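Two-arm team sorts its way to July final

Posted 2020-10-05 by Dong-geon Cho

Quick one before the lab closes. The student robotics club at Ullard has put its two-arm sorting project in for the Pustgate challenge, and the entry has been accepted. Final is next July. Plenty of time, says everyone who isn't writing the code.

The project is called Jin. The idea is simple to say and a pain to do: two robot arms share one table, tools and small gray pieces in front of them, and the pair has to sort and tidy without bumping into each other. The Pustgate rules leave the choice of objects to each team. Ours went with garden tools, a wrench and a yellow tray of pieces. The tray is the hard part. Small flat things at odd angles are no fun for a gripper, specially when they lean on each other.

First round of the challenge was paper only. Teams sent in a plan, a parts list and a safety sheet. There were 169 entries and Jin made the cut, with good marks for the safety sheet and a polite note that the plan was too long. It was. Second round is a video plus a log of every run, good or bad, and that's what the club is working on now.

The log is up to 771 runs. Most are short. A run gets stopped if the arms get too close, if a piece leaves the table or if whoever is on the stop button gets nervous. All of it goes in the log, the rules are strict on that. 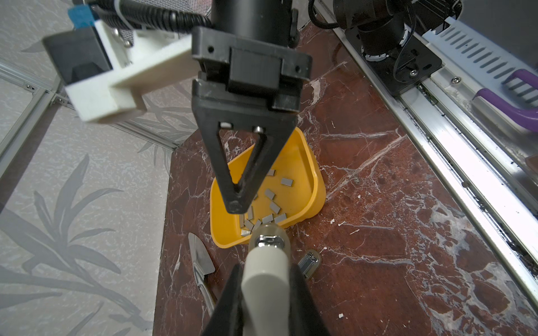
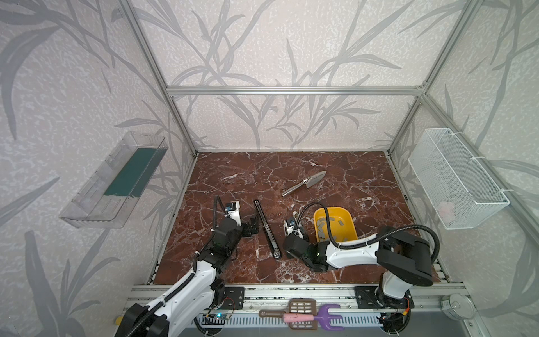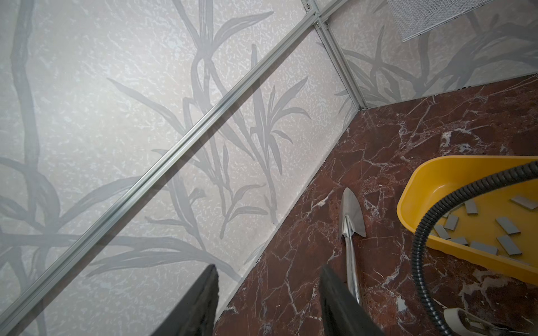
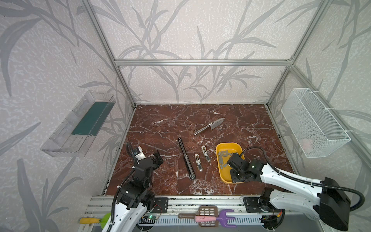

Ullard Student Robotics Club – Jin Project Team

Work this term is split in 2. One half of the club is on the arms and how they take turns over the tray. The other half is on the cameras and on teaching the software to tell one gray piece from the one leaning on it. The halves meet up at the end of each session, compare notes and argue about the naming of files. Still no agreement on the files.

Turn-taking was the big topic last week. The early version had one arm wait until the other was fully parked, which was safe and painfully slow. The new version lets both move as long as they keep to their own patch of the table, and only the tray is shared. Whoever gets there first has it and the other one goes and does something usefull, like the trowel. Early numbers look better but there arent enough of them yet, so no numbers here until the log has been checked.

Some of the club would like to drop the wrench. It is long, it is heavy at one end, and it swings when it's picked up anywhere but the middle. The vote was close and the wrench stays in for now. It comes up again after the video is sent.

Flostico, who run the parts store across the road, have given the club store credit for spare cables and screws. Many thanks to them. The spare cables will get used – the ones on the wrists take a beating in every session, and checking them is now the first line on the setup sheet. Please tick it. Every time.

The club has room for 5 new members on the Jin team. No robot experience needed. Being tidy with notes helps a lot, and so does patience, as one session can be the same move over and over with the pieces put back in the tray by hand each time. First years welcome. If you'd like to come and watch before signing up that's fine too, just knock, and keep bags and coats off the rail side of the table.

Members already signed up: log sheets from the last session are still missing for the evening group. Send them over as they are, messy is ok. The video shot list is pinned on the club board, add your name next to the part you want to do. Editing still has no name next to it.

Next update when the second round results are in.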